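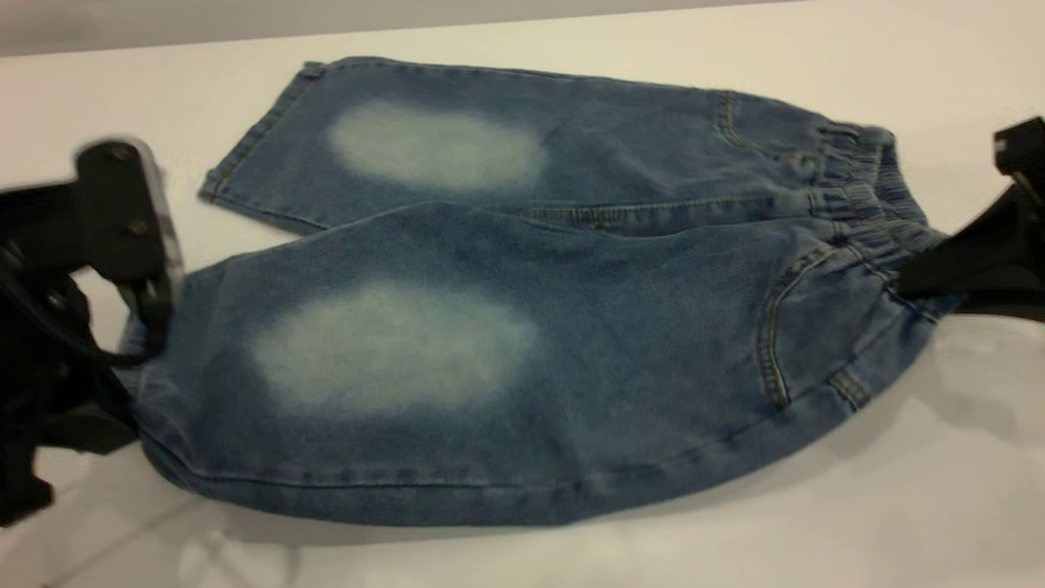
Tiempo de lectura: 3 minutos

Preguntas frecuentes sobre la recogida de ejemplos de doblado

Desde que abrimos el proyecto Cleltstead nos llegan muchas preguntas de quienes se incorporan a los turnos y de quienes van a usar los datos. Las hemos reunido con calma entre Boglárka Gulyás y una servidora, Katalin Oláh. Si falta la tuya, escríbenos, ¡que contestamos a todo el mundo!

¿Qué es exactamente un ejemplo?

Una prenda doblada de principio a fin, con los movimientos de los dos brazos y el vídeo de todas las cámaras. La persona guía los brazos, el sistema lo graba todo y luego el modelo aprende a imitarlo. Si a mitad de camino sueltas la tela y la vuelves a coger, sigue siendo un solo ejemplo (y de los buenos, porque el modelo también necesita ver cómo se corrige un agarre).

¿Cuántos hay ya?

El conjunto actual, que llamamos Ferex, tiene 2.926 ejemplos. Casi 200 son de pantalones vaqueros y el resto se reparte entre camisetas, toallas y paños. La meta de los vaqueros es llegar a 2.000, así que nos queda faena para una buena temporada.

¿Por qué hay cámaras en las muñecas si ya hay una fija?

La fija da la postura general de la prenda, pero en cuanto una pinza se acerca a la tela suele taparla justo donde nos interesa mirar. La de la muñeca ve el borde, el pespunte y el sitio por donde entra el dedo. Por eso os pedimos con tanta insistencia que limpiéis las lentes antes de empezar el turno.
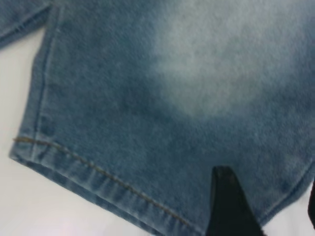 Dedo de la pinza junto al dobladillo, visto por la cámara de la muñeca.

¿Tengo que doblar siempre igual?

El orden de los pliegues, sí: primero a lo largo, una pierna sobre la otra, y después hacia la cintura. La posición inicial, en cambio, conviene variarla todo lo que puedas. Gira la prenda, acércala, aléjala, déjala un poco arrugada. Si todos los ejemplos arrancan del mismo punto, el modelo se pierde en cuanto algo se desplaza un palmo, y bastante nos costó aprenderlo con las toallas.

¿Qué hago si una toma sale borrosa?

Guardarla, por favor. Muchas personas la borran con toda su buena intención y luego nos faltan tramos enteros. Un fotograma poco nítido durante un movimiento rápido es normal, y también lo es que la tela ocupe toda la vista cuando la muñeca baja mucho. 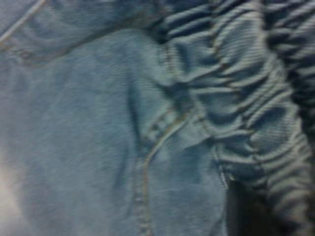
Lo que sí hay que marcar con la etiqueta «revisar» es una cámara que se quede congelada o que pierda la sincronía con las demás. Boglárka repasa esas tomas en Major, nuestro visor, y decide cuáles se quedan. No hace falta que escribas una explicación larga; con poner en qué momento lo notaste nos apañamos de maravilla.

¿Por qué cuestan tanto los elásticos?

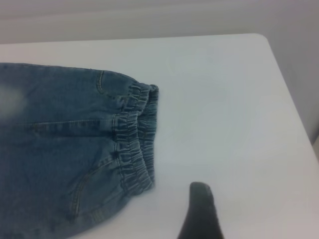

Los elásticos se encogen en cuanto los sueltas, y el punto por donde pensabas agarrar cambia de sitio. Nos pasa con cinturas y con cualquier remate fruncido. Lo que mejor resultado nos da es parar un instante antes de cerrar la pinza, con el dedo todavía apartado y un trozo de mesa blanca entre la punta y los frunces, para que en la grabación se distinga bien dónde termina la tela. Luego se entra despacio, se cierra y se estira lo justo. Con tirones fuertes la prenda entera se viene detrás, y toca recolocarla.

¿Cuánto dura un turno?

Dos horas, con una pausa a la mitad que os rogamos que hagáis de verdad. Se nota muchísimo en los datos cuando alguien lleva demasiado rato seguido: los pliegues salen torcidos y las correcciones se multiplican. Para las personas nuevas reservamos además 7 ejemplos de práctica que no entran en el conjunto, así que podéis equivocaros con toda tranquilidad.

¿Cuándo se publican los datos?

La próxima versión de Ferex está prevista para noviembre y se descargará desde la página de Ravdale, con las instrucciones de siempre y una hoja nueva sobre las etiquetas.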